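Notes for anyone using the Mokside bathroom set, last changed Tuesday, April 27, 2021.

# Mokside: small things from the washbasin shelf

Mokside is a collection of short recordings of people putting bathroom things back where they belong. It covers toothbrushes, cups, combs and soap dishes, all handled on a table instead of at a real basin. The sister set, Idum, covers kitchen drawers and has its own README.

## Contents

| Part | Recordings |
|---|---|
| `holder` | 1512 |
| `cups_and_soap` | 2834 |

The `holder` part is the older of the two and the one most people ask for. Everything in it is about getting a toothbrush upright into a holder and leaving it there.

## The toothbrush task
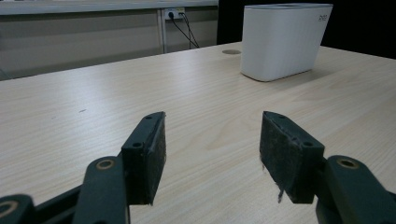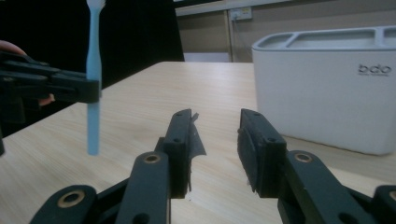
A task in `holder` counts as finished when the brush is standing in a compartment, bristles up, and has been let go. Which compartment doesn't matter. We did not mark the compartments or give them an order, and the white holder with three of them along the top is used as it came, with its grey "bdo" lettering on the front. A light blue toothbrush held upright by the handle, head at the top, is the grip we count as correct. Holding it by the head is labelled `wrong_end`, even if the brush ends up in the right place.

Labels used in this part:

- `placed`: brush upright in a compartment
- `leaning`: brush in a compartment but resting against a neighbour
- `dropped`: brush on the table or floor at the end
- `wrong_end`: brush held by the head
- `holder_moved`: holder shifted or knocked over

A recording can carry more than one label. `leaning` and `placed` are never used together.

## Layout

```
mokside/
 holder/
 cups_and_soap/
 labels.csv
 CHANGES.md
```

`labels.csv` has one row per recording. The `notes` column is free text and often blank.

## Known problems

- `leaning` was judged by eye, and the line between it and `placed` is not sharp. If this matters to you, merge the two.
- Soap dishes in `cups_and_soap` are listed under `dish` in older rows and `soap_dish` in newer ones.
- Cups with handles are under-represented. More are planned for October.

## Related

Bisgaard is the folding set (flannels and hand towels). Forar holds the scripts for reading all of them and needs version 3 or later for this one.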